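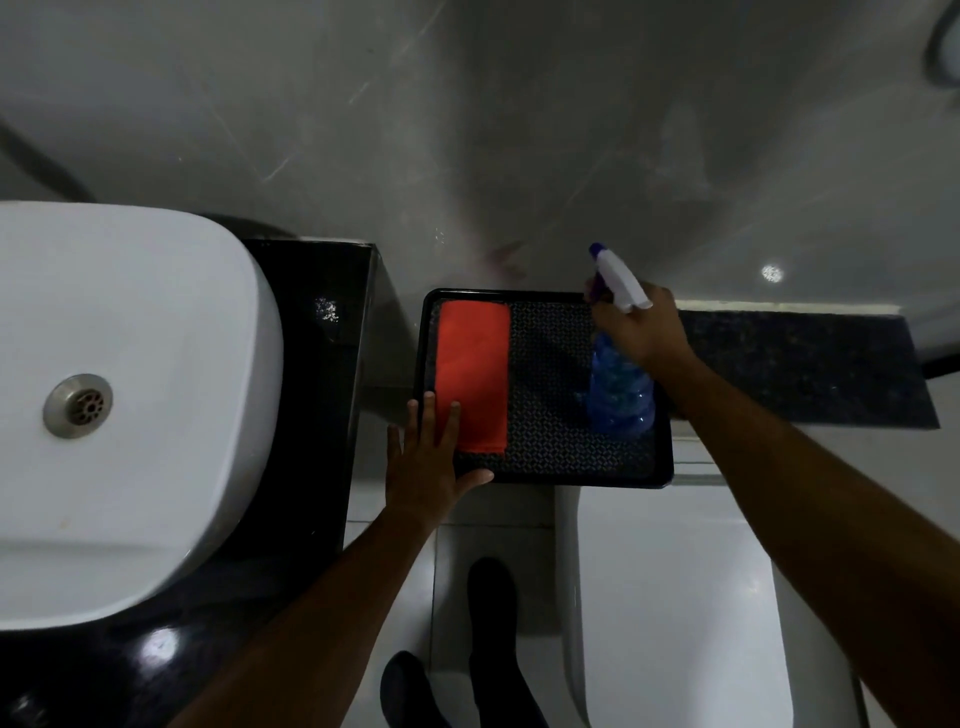 Choosing and keeping a name for what you make at home: tips for the kitchen table and the workshop

Many readers of this page sell a little of what they make, such as soap, beeswax polish, chutney or cutting boards. Sooner or later the jar needs a name. I am not a lawyer, and these tips come from my own mistakes and from those of people who wrote to me.

Search before you print. I ordered 300 labels for my furniture polish with a name I liked very much, and then I found nearly the same name on the trade mark register, for cleaning goods. The labels are still in my garage and I write shopping lists on the back. The search of the register is free and you can do it at home in the evening.

Search also the names that only sound the same. Change the vowels, write K instead of C, put two words together. A mark can be a problem for you if it is similar and the goods are similar, even when the spelling is different.

Do not choose a word which only says what the thing is. "Lemon Bench Spray" is a good description, but every maker of lemon spray must be allowed to use it, so it is difficult to register. A made-up word is easier. Felicja Pawlak called her laundry soap Wendumix, a word without any meaning, and her application had no objection of this kind.

A surname or a place can be used, with care. Our market has a stall named Gajdoš, after the grandfather. Common surnames and the names of places can be harder to protect, because other people may also need them for honest reasons.

A business name is a different thing from a trade mark. I did not understand this for a long time. When you register a business name, you do not receive the right to stop others from using it on their jars. Please read this tip twice.

Know your class. Goods and services are divided in classes, and you pay for each one. Soap and household cleaning preparations are in class 3. Candles are in class 4, and wooden boards for the kitchen are in class 21. Write first on paper what you sell now and what you seriously intend to sell, then look for the classes. Once the application is in, you cannot simply make the list wider.

Be careful with the ® sign. Use it only after the mark is registered. Before this you may write TM, which needs no permission.

Keep a shoebox. Put inside one label from every printing, the receipt from the printer, the market programme, and a photo of the stall with the month written on the back. If somebody asks one day since when you use the name, you will have an answer. Mine begins in September with a very ugly label for Vasura, the name I took after the polish trouble.

Do not pay every letter. After you apply, your address can be seen by the public, and there are companies who send papers which look like official bills. Henryk Piątek received one for 3,789 dollars, with a coat of arms on top. Compare the sender with the office where you applied, and telephone them on the number from their own website.

Use the name always in the same way. Same spelling, same capital letters, on the jar and on the price card. Thierry Texier had three versions of his on one table, and when he wanted to apply he did not know which one to put on the form.

Next month: removing old label glue from jars.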